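Search this site Enter words Go

Erley Bus Passengers' Group
Minutes of the winter meeting

Held on Wed 28 December in the upper room of the Kauppinen bakery, Erley. The meeting was opened at half past six in the evening.

In the chair: Consuelo Vallejo. Minutes: the secretary. From the bus company Vultavico came the area planner and a driver from the Erley depot. Apologies were received from the school, which is on vacation, and from the members in Upper Erley, where the road was closed on account of ice.

1. Opening and agenda

The chair welcomed everyone and thanked the bakery for keeping the heating on after closing time. The agenda was accepted with one change. The question of the shelter at the church was moved before the question of money, as the driver had to leave early for his evening shift.

2. Minutes of the June meeting

The minutes of the June meeting were read. A member remarked that under item 5 it was written that the group "supports" the new stop at the sawmill. In her memory the group had only agreed to ask for more information about it. After some discussion it was found that she was right. The word "supports" will be replaced by "asks for information on". With this correction the minutes were approved.

Matters arising: the letter to the county about the salt on the pedestrian path was sent in the summer. A reply has come, but it speaks about another path. The secretary will write again and put in a map.

3. Route 609, winter timetable

The planner from Vultavico explained the changes to route 609. The morning bus now leaves the square ten minutes earlier than in the autumn. The purpose is that the passengers can reach the train in time also when the road is slippery. The last evening bus stays as before, but on Sundays it does not go past the lake.

Several members spoke on the matter. Those who travel to work by train were mostly satisfied. A member from the lake side said that the Sunday change was made without any warning to the people who live there, and that her mother had waited at the stop for one hour in the cold. The planner said he was sorry for this. A notice was put on the company's pages, but he understood that many older passengers do not read them, and that a paper notice should have been placed at the stop also.

It was asked whether the bus could go to the lake on Sundays if a passenger calls the depot beforehand. The driver said that this was done some years ago and that it worked well from his side, although the drivers then did not always get the message. The planner promised to look into what such a call service would cost today. He could not promise anything more.

A second matter was the waiting time at the hospital. The bus stands there for twelve minutes with the doors closed. In winter the passengers stand outside and look at an empty, warm bus. The driver explained that this is his legal rest, and that he has to be able to leave the seat. The members did not want to take anybody's rest away. The chair asked whether the doors could be opened before the rest begins. The planner will ask how this is seen by the insurance.

Decided: the group writes to Vultavico with both questions, so that they are on paper. The chair signs the letter.

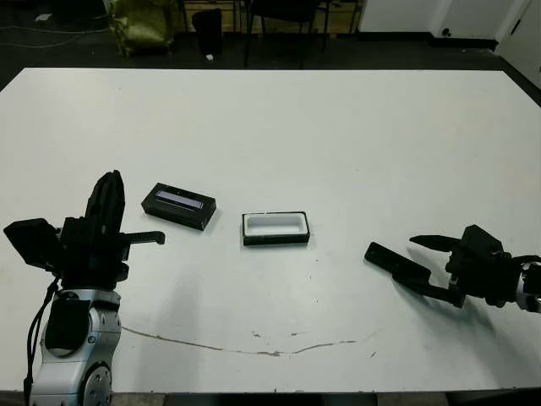 White table with two small black-and-white objects on it.

4. The shelter at the church

The roof of the shelter at the church has leaked since the autumn storms. The bench is in order, but it cannot be used in rain, as the water comes down exactly on it. The shelter does not belong to Vultavico. The county says it does not belong to the county either. The church office has found a paper according to which the ground under the shelter belongs to the church, but the paper does not mention the shelter.

The driver said that he has seen passengers stand behind the shelter to get out of the wind, and that in the dark he cannot notice them from the road. He has two times driven past a person in this way and had to stop farther along. He asked the group to tell people to show a light or at least to step forward when the bus comes over the bridge.

A member who is a carpenter by profession offered to look at the roof. In his opinion the repair is small if it is done before spring, and not so small afterward. It was discussed whether the group may repair something when the owner is not known. The opinions differed. The chair thought that a person who complains about a repaired roof would at least thereby be known as the owner.

Decided: the carpenter looks at the roof in January and gives a price for the material. The secretary informs the church office and the county of this by letter. If no answer has come in three weeks, the work may start.

The driver left the meeting after this item and was thanked.

5. Printed timetable

The pocket timetable was printed in 1,000 copies for the autumn. They were laid out in the bakery, the library, the pharmacy and the health center, and all of them are gone. The winter changes are not in it. The printing house Wumum has offered to print a new one on the same paper for the same price, if the file is delivered in the form they ask for. Last time it was not, and the secretary had to do it again over a weekend. He asked that it be recorded that he does not wish for this a second time.

Wishes for the new timetable were collected:

- The numbers should be larger. The autumn print was hard to read in a bus shelter in the evening.
- The school days should be marked with a letter and not with a color, as the colors looked the same after printing.
- The name "Erley, square" should be used everywhere. Now there is also "Erley center" and "Erley market", and visitors believe that these are different stops.
- The fold should not go through the line of the last bus.

A member asked if paper is needed any more, when the times can be read from the telephone. There was a lively discussion. In the lower valley the telephone connection is poor, and some passengers do not have a telephone of that kind. Others said that the paper is always old when something changes. It was agreed that both are needed, and that the paper should have a line telling where the newest times are found.
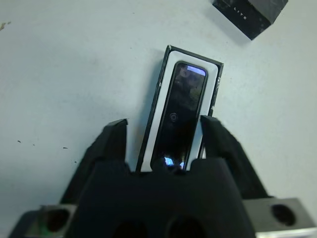

A small device with a dark screen, on a white tabletop.

6. Telephone line for passengers

The passenger telephone line of Vultavico was changed in the autumn. Before, one came directly to the depot in Erley. Now one comes to a central line, where one has to choose from a list by pressing numbers. The members found the list too long. One member had tried to ask about a glove left in the bus and was connected to the department for charter trips, where they were friendly but had no gloves.

The planner said the list will be made shorter. For lost things it is still allowed to go to the depot in person on weekdays. The group asked that this be written on the new timetable, and the planner had nothing against it.

7. Money

The chair presented the situation of the cash box in place of the person who usually does it. The group has 33 paying members. The membership fee has covered the printing and the postage, and there is a little left. The fee was proposed to stay the same. One member proposed to raise it a little so that the roof material could be paid from it. Another said that it is better to collect for the roof separately, so that people know what they are giving for.

Decided: the fee stays. A collection for the roof is held when the price is known.
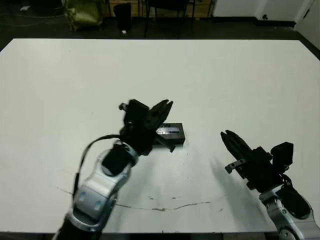
Erley Bus Passengers' Group, Minutes and Notices, No. 2

8. The ride in June

Every summer the group makes a ride together with the ordinary bus to the end of the line and back, with coffee on the way. This year the weather was good, but there were so many of us that other passengers had to stand. For next June it was proposed to tell Vultavico in good time, so that a longer bus can be used. The planner thought it possible if it is not on a market day.

As to where the coffee is drunk, there were two proposals, the sawmill yard and the old ferry house. The ferry house has a roof. The sawmill yard is nearer to the stop. The matter was left open until the next meeting.

9. Other matters

A member asked that drivers would announce the stops in the dark months, when the windows are fogged and one cannot see where the bus is. The planner said that there is an automatic voice in the newer buses, but that it is turned down on some of them. He will remind the depot.

The bell button by the rear door in one of the older buses does not work. The planner wrote it down.

A request was made that dogs could sit also in the front part of the bus. Another member is allergic and was against. No decision was made.

10. Next meeting and closing

The next meeting is held in the spring at the same place, on a day which the chair will announce on the door of the bakery. The chair closed the meeting at a quarter to nine and wished everyone a safe way home.

Minutes checked and approved for publishing: Consuelo Vallejo

Last updated: one week after the meeting, spelling in item 4 corrected

Comments

lakeside_reader: Thank you for writing down the thing about Sundays. My neighbor also waited. Please put the notice at the stop on our side of the road too, we do not cross over to read it.

Marketday: The button in the old bus has been broken since summer. I told it to two different drivers.

Tilda: I vote for the ferry house. At the sawmill there is no toilet.

secretary: Tilda, your opinion is noted for the spring meeting. Marketday, do you know which bus it is? There is a number above the windshield on the inside.

Marketday: I will look tomorrow morning and write it here.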